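April, evening

Slept badly and got to the workshop later than I meant to. The heating was off again, so I kept my jacket on until lunch. Made tea, answered two emails, then started on the small parts, which I have been putting off for weeks.

The trouble is that everything from the Flalton order got mixed together when we moved benches. Screws in with the blue pieces, blue pieces in with cable ties, a few coins, one key that fits nothing. I tipped the first box out on a tray and sorted by color before size. It went faster that way. By ten I had finished 2 boxes and found the invoice I needed, number 3788, folded up under a bag of washers. I put it in the Bondier folder so I don't lose it again.

Kai-wen Lau came by at eleven to drop off the labels. We talked about whether the bins should go along the wall or stay on the table. Kai-wen wants the wall. I like having them within reach. We left it for now and ate the rest of the rice cakes.

Lunch was soup from the place on the corner. It has gone up by 30 cents.

In the afternoon I looked hard at the big table. It's a good size and it's flat, but the top is getting shabby. I tried dish soap on a corner and then a little baking soda. The soap took off some of the gray and the baking soda left a pale patch, so I stopped. I could sand it, but then I would have to clear everything off and sweep afterward, and I don't have a free day for that this month. A sheet of brown paper might do until summer.

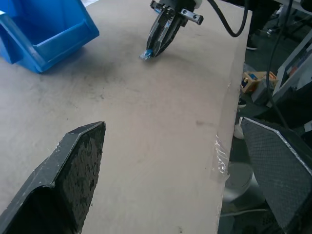 Still to do

Wipe down the table again, the big dark smear most of all.
Stick the new labels on the bins, small parts first.
Ask Luo about the spare lids. We are 5 short.
Buy brown paper and a better sponge.
Find out what the key is for, or throw it out.

Home by six. Leftover noodles, washed up, called my sister back. She is thinking of repainting her kitchen and wanted my opinion on yellow. I said a light one would be fine. My shoulders are sore from leaning over the tray. Bed early.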